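Werkstattbuch Schlüsselverwaltung, Juni

Eintrag V. Kuruc, Ergänzungen P. Were

Stand
Umstellung der Schließgruppe Trenov auf beschriftbare Anhänger läuft weiter. Alte Prägemarken sind bis Nr. 118 erfasst, der Rest liegt noch im Kasten. Marke 122 ist doppelt vergeben (Lager und Kellerabgang), vor der Ausgabe klären. Die Liste von Skosar stimmt nicht mit unserem Bestand überein, gültig ist bis auf Weiteres die Liste im Schrank.

Anhänger
Kunststoff mit Einlage, Farbe Rot für Technikräume. Einlagen mit Bleistift vorschreiben, dann Tusche. Kugelschreiber verschmiert auf dem gestrichenen Papier, zweimal probiert. Schriftgröße so, dass vier Zeichen ohne Umbruch passen. Die Raumnummer kommt nach vorn, die Schließungsnummer nach hinten. Keine Klarnamen von Mietern.

Ringe
Große Ringe nur für Sammelbunde. Einzelschlüssel bekommen Kette plus Anhänger. Vor dem Aufziehen Spalt am Ringende mit dem Fingernagel prüfen; hakt er, aussortieren. Ringe aus der Lieferung Isus getrennt lagern, der Federweg ist deutlich kürzer.

Ablage
Unterlage mit Farnmuster bleibt liegen. Metallteile heben sich vom hellen Grund ausreichend ab, Rot sowieso. Die orangen Blüten stören beim Suchen kleiner Teile etwas, graue Farne kaum. Tapete an den Wänden bleibt ebenfalls.

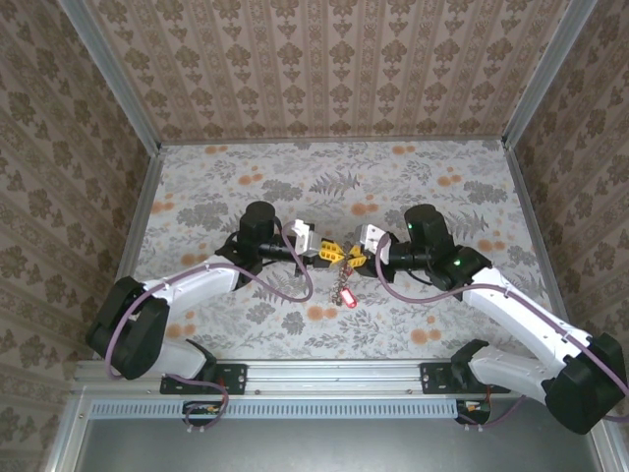 Roter Anhänger mit weißer Einlage an kurzer Metallkette.

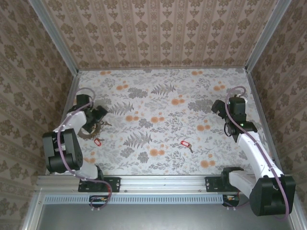

Beschriftung und Ausgabe
1. Einlage schreiben, trocknen lassen, einschieben.
2. Kette durch die Öse führen, Verschluss hörbar einrasten.
3. Zugprobe von Hand, kurz und gerade. Nicht verdrehen.
4. Nummer gegen die Liste im Schrank lesen, zweite Person zeichnet ab.
5. Bund an den Haken hängen, Einlage nach vorn.

Offen
- Bestellung Saengthong: Position 501 (Ketten, kurz) fehlt auf dem Lieferschein. Were fragt nach.
- Ersatzeinlagen zuschneiden, Vorlage liegt in der oberen Schublade.
- Für den Kellerabgang neue Nummer festlegen, dann Doppelvergabe austragen.
- Alte Prägemarken noch nicht entsorgen.

Anm. P. W.: Zugprobe bei zwei Ketten wiederholt, jeweils am Verschluss aufgegangen. Beide zurück in die Tüte, Charge notiert. Zange zum Nachdrücken liegt jetzt beim Schraubstock.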